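Plirach Seating Support
Ticket 3012: Nomavix lounge chair, swivel return not centring, rocking on base
Status: Open, waiting on parts
Product: Nomavix low back, four-star base, auto-return swivel
Site: Acheampong building, ground floor lobby
Opened by: Lamisi Aryee
Assigned to: Kofi Gbeho

Lamisi Aryee wrote:
We have the Nomavix chairs in our lobby and two of them have stopped coming back to centre when people get up. One stops well to the left, near enough to a quarter turn. The other comes back most of the way and then sits there. The second one also rocks when you lean on the right arm. All the chairs came in the same delivery. The cleaners move them every night to do the floor, so I can't tell you when it started. Order reference ends in 469.

Kofi Gbeho wrote:
Thanks Lamisi. Please turn each chair over onto a blanket or something soft so the shell fabric doesn't mark, and check the following.

Look at the label on the underside of the seat plate. I need the batch code.
Check that the four bolts holding the plate to the shell are snug. Use the hex key from the carton, hand tight only.
Check the glides on the feet. They should all be the same colour. Grey is for hard floor, black is for carpet, and the two are different heights.
Spin the base by hand and tell me if you feel a notch at centre.
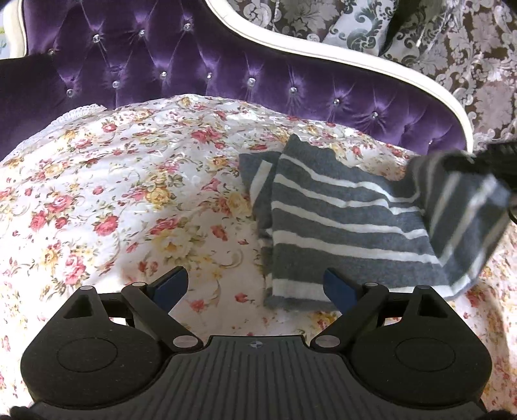
Please don't take the column out of the base. It is a taper fit and the return spring is under load inside it. If you have already loosened anything there, leave it as it is and let me know.

Lamisi Aryee wrote:
Done. Batch code on both is 525. Bolts were fine on the first chair. On the rocking one, two bolts at the front turned easily and I've tightened them. That chair also had three grey glides and one black. I pulled a grey one off a spare base in the storeroom and the rocking has stopped on the tile.

The swivel is no better on either. First chair has no notch at all, it just spins. Second has a faint notch but it's off to one side. Nothing in the column has been touched.

Kofi Gbeho wrote:
Good, that closes the rocking. Mixed glides would be enough to cause it by themselves, and the loose bolts wouldn't have helped.

On the swivel, no notch means the cam follower has come off its seat. A notch off to one side usually means the column has slipped around in the taper, and it can happen if the chair is dragged or lifted by the shell and dropped back down. Neither can be fixed on site with what you have. I'm ordering complete Zilteo return columns for both chairs. We don't repair that unit in the field.

Please tag both chairs and pull them out of the lobby until the columns are in. They are safe to sit in, but a chair parked across the walkway is a trip hazard.

Lamisi Aryee wrote:
Both are tagged and in the storeroom. Is this covered? And can your installer come before 8 in the morning? The lobby gets busy after that.

Kofi Gbeho wrote:
Covered, yes. Columns and labour, no charge. I've put the early start on the job sheet. It takes under an hour for the pair, and the installer will need the loading dock unlocked and somewhere to park the van.

One request for the cleaning crew: lift the chairs by the base, or tip and roll them on the edge of the base. The care sheet covers it on page 2 and I've attached another copy.

Internal note, 27 September 2020
Columns on back order at the warehouse, expected this week. Check the rest of batch 525 at Acheampong during the same visit. Installer to carry a bag of grey glides. Customer to get the spare one replaced. Leave ticket open until both chairs are back on the floor and Lamisi has confirmed.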